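Brulton pitch work continues through the winter

PUMPHREY, 10/30/20

Ayantu Dinsa has looked after the playing surface at Pumphrey, home of the Kulerard baseball club, for six seasons. Her main concern this autumn is the mound.

"The rubber has to sit 10 inches above home plate, and the front slope has to drop an inch for every foot," she said. "Ours had worn to something steeper at the landing area. Pitchers were coming down earlier than they expected."

She rebuilt it in May with a stiffer clay, laid in thin layers and tamped by hand. The landing area and the patch under the rubber are made of unfired clay bricks. The rest is a softer mix that can be raked and watered.

Club pitcher Chaiwat Yimyam threw 47 innings from the new mound. He said the difference was in the front foot.

"On the old one I was landing in a hole by the third inning, and it was the hole the other pitcher had dug," he said. "His stride is longer than mine. Now there is a mark, and that is all."

Dinsa checks the height with a string line and a level after every match and fills the marks with damp clay the same evening. Dry clay will not bond to dry clay, she said, and a repair made the next morning tends to lift out in one piece.

The infield is a separate job. It takes 122 bags of conditioner a year, most of it between second and third, where the ground drains badly. Behrouz Hosseinzadeh, who coaches the infielders, would like it firmer.

"A ground ball there slows down on the second bounce," he said. "We play the shortstop a step in. Visiting sides don't, at first."

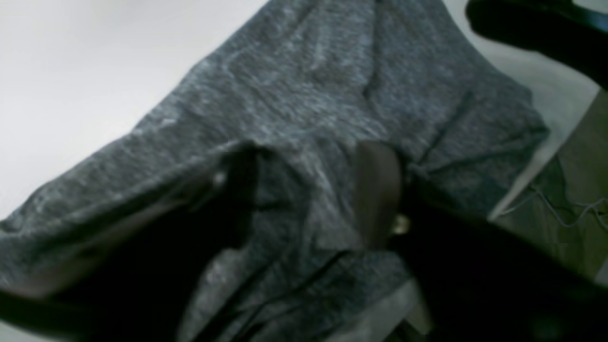
What happens to the mound once the season is over?

"It gets a final repair, a good soak and then a cover, weighted along the edges," Dinsa said. "I lift the cover every couple of weeks to let air in. In spring I take off the top inch and start again from there."

The drainage between second and third will be dug out first, if the ground is dry enough to take the digger.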